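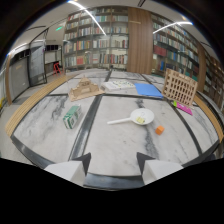
A big table is only ever clear on the day it arrives, came the remark at the Trondgate talk, and after that you are just choosing which things to move. Start from there. Let people agree or disagree for a minute before going on.

SHARED TABLES: CLEARING, SORTING, PUTTING BACK
Speaker notes, Brorkgate version
Talk runs 90 minutes with the break. Doors at 9, start when most people have sat down.

Slide 1. Opening

Say who the talk is for. People who share a large table with others, at home or in a club room or workroom, and who are tired of shifting the same pile from one end to the other.

Say what it isn't for. I am not going to cover wardrobes, lofts or paperwork going back years. There is a separate Willska session on paperwork and the leaflet is by the door.

Leave the first picture up while I talk. Point at the toy frying pan. Ask where it lives. Usual answers: toy box, play kitchen, kitchen drawer by mistake. Take two or three and move on.

Then ask about the small yellow thing in the pan. Expect a pause. It is a bit like a clip in shape. Don't try to settle what it is — the point is that a small thing inside another thing gets moved along with it and ends up in the wrong box.

Slide 2. Four kinds of thing

Write these up on the board. Leave room under each one.

Goes back: has a home somewhere else and everyone knows where it is.
Stays out: in use this week.
Needs a home: wanted, but has never had a place.
Needs a question: belongs to someone, or is part of something, and you have to ask.

Use the table for examples. The blue folder could be in three of the four depending on who put it down. A folder looks finished when it's shut, and people stack things on it. Say that folders get asked about first, before anything else is touched.

The orange cube: needs a question. A single cube usually has a set somewhere. Don't throw out single pieces on the day. Put them in the odd bits tub (slide 5).

The green and white carton: check it before deciding. A carton can be full, half full or kept for the box itself. Lift it and you'll know most of it.

If someone asks about a fifth kind for rubbish, say rubbish gets picked up as you go and doesn't need a heading.

Slide 3. Big and awkward things

This is the cardboard castle slide. Spend longer here than the handout suggests.

Cardboard models are the hardest thing on any shared table. They take up a lot of room, they can't have anything put on top, and somebody put hours into them. The one in the picture has turrets and stepped walls on a flat base. Always lift by the base, with both hands underneath, and clear the route before you pick it up. Turrets are not handles. (This got a laugh in Trondgate, leave a gap.)

Options for a model, in the order I'd try them:

On top of a cupboard or a high shelf, if the shelf is deeper than the base. Measure the base first.

In a shallow box with no lid, with a sheet of paper laid over it.

At one agreed corner of the table, if it is still being worked on, with a date when it moves. Write the date on a card and tuck it under the base.

Not on the floor, even for an afternoon.

Slide 4. Working order

Hand out the sheet now. Read it through once, slowly.

1. Start at the far edge and work towards yourself. Flat things tend to drift to the back, where they get forgotten — boards, books, folders.
2. Empty anything that holds something else. Pans, bowls, mugs, lids.
3. Take the goes-back things away in one trip, on a tray.
4. Big awkward things next, one at a time.
5. Small loose things last, into the tub.
6. Wipe down. Dry it.
7. Put the stays-out things back at one end.

Someone will ask why the big things aren't first. I used to do it that way. You end up holding a model with nowhere to stand it.

Mention timing. A table for six takes me 9 minutes if it was last done a week ago. If it hasn't been done all term, allow the whole of a Friday afternoon and get somebody to help with the carrying.

BREAK, 10 minutes. Urn needs switching on before slide 3.

Slide 5. The odd bits tub

Show the tub I've brought. It's a plain one from Durán, any tub will do as long as you can see in from the side and it's smaller than you think you need. A big tub turns into another table.

Rules for the tub:

Only things that fit in a closed hand.
It lives in the same room as the table.
It gets tipped out once a month with everyone there. First Friday works for us.
Anything not claimed after 2 tippings goes.

The last one causes arguments. Let them talk. Some households make it 5 tippings and that's all right, as long as the number is written on the lid.

Slide 6. The surface itself

Short section on stone tops, as I was asked for it last time and had nothing ready.

Marble marks more easily than people expect. Lemon juice, vinegar and wine will dull a polished patch, and most of the marks I get shown are that and not stains. Wipe with warm water and a drop of washing-up liquid, rinse the cloth, wipe again, dry with a tea towel. No vinegar sprays and no cream cleaner.

Where a top is laid in panels with strips between them, go along the strips afterwards with a dry cloth over one finger. Crumbs and glitter collect in joins. Glitter especially.

Lift things off stone, don't slide them. Grit under a box will scratch.

Veins can look like cracks. If you're not sure, run a fingernail across. A crack will usually catch. Do this when the table's clear, then you won't have to wonder about it again.

Panels are also handy for sharing. If there's a grid on the table already you can say "your things stay in your squares" and no tape is needed. Trondgate tried it with children and the children kept to it better than the adults.

Slide 7. Agreeing it with other people

Keep this practical. Things to settle before the first clear-out:

Who may move whose things, and where to.
What time of day the table has to be usable. For meals, or for a class at half past six, whatever it is.
Where the model goes.
Who empties the tub.

Write it on one side of a card. If it needs the other side it's too long.

Don't do a first clear-out while somebody is away. I have done that and it took until October to be forgiven.

Questions

Likely ones, with short answers.

Jigsaws? Slide a board under before you start the jigsaw. Afterwards is no good.

Pens? One pot. Throw out the dry ones as you find them.

Post? Not on the table. Hook or tray by the door.

Play food and toy pans mixed up with real ones? Keep the toy things on a low shelf and the real ones high up, and check the washing-up bowl.

Spare handouts go back in the blue crate. Collect the board pens before leaving, Brorkgate want theirs returned to the front desk. Chairs in stacks of 5 along the back wall.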